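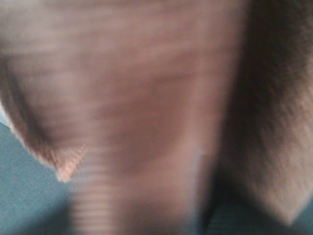

Speaker notes, gripper comparison talk. 15 minutes including questions. Clicker is on the lectern, water is not, bring some.

## 1. Opening

- Say who we are: two of us on the bench, one arm, one controller.
- The question we were asked: can the Gresa two-finger gripper replace the Bastico on soft goods without retraining the operators?
- Short answer is yes for most items and no for thin ones. Give it now. People leave early.

## 2. What we compared

- Bastico: parallel jaws, hard pads, wide opening. We have used it since May.
- Gresa: softer fingers, slower close, lighter at the wrist.
- Same arm and same Barer controller for both. Force limits were set once and left alone.
- We logged up to 3000 grasp attempts per gripper. The Gresa count is lower because of the cable fault. Mention it before somebody asks.

## 3. Cameras

- Wrist camera and fixed camera, both recorded on every run.
- The wrist view is good for the last bit of the approach. When the wrist swings fast or something soft sits right up against the lens, it smears and you lose the edges.
- The fixed view stays sharp but can't tell you what the fingertips are doing.
- We tried shorter exposure on the wrist camera. Less smear, more noise. Kept the default in the end.
- PAUSE. Ask who in the room runs a wrist camera only.

## 4. Workspace

- Dark gray cloth over the work surface, gray basket with the tan rim on one side, white bin on the other. Open cloth between them.
- The cloth came out of its packet folded and we didn't iron it. The creases show up as faint lines and our first segmentation pass took one of them for an object edge.
- The white bin is the bigger problem. It reads nearly washed out while the cloth is close to black. If you copy this setup, pick a gray bin.
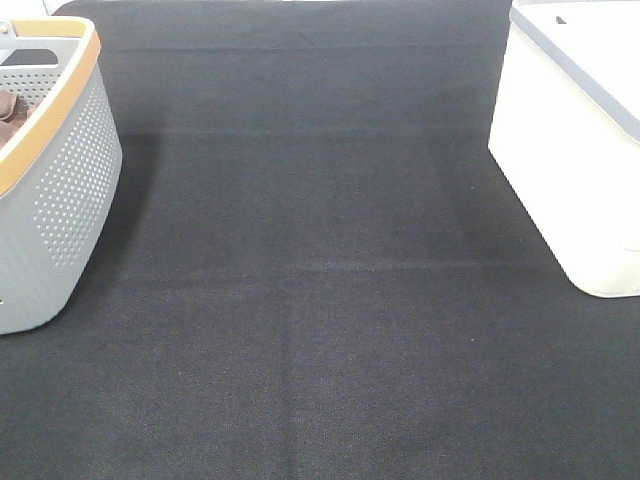 ## 5. Results

- Run 201 is the one to talk through. Gresa closes on a folded edge, slips, closes again, holds. The Bastico pinched the same fold on the first try but marked the fabric.
- Thin single layers: Bastico ahead. Thick or padded items: Gresa ahead, and by more than we expected.
- Cycle time: Gresa slower on every item. Don't argue this one.

## 6. Questions to expect

- Price: refer them to the vendor.
- Did we try the Priedītis suction head? Only on the bench, never on the arm, so no numbers.
- Will the logs be shared? Yes, after the file names are cleaned up.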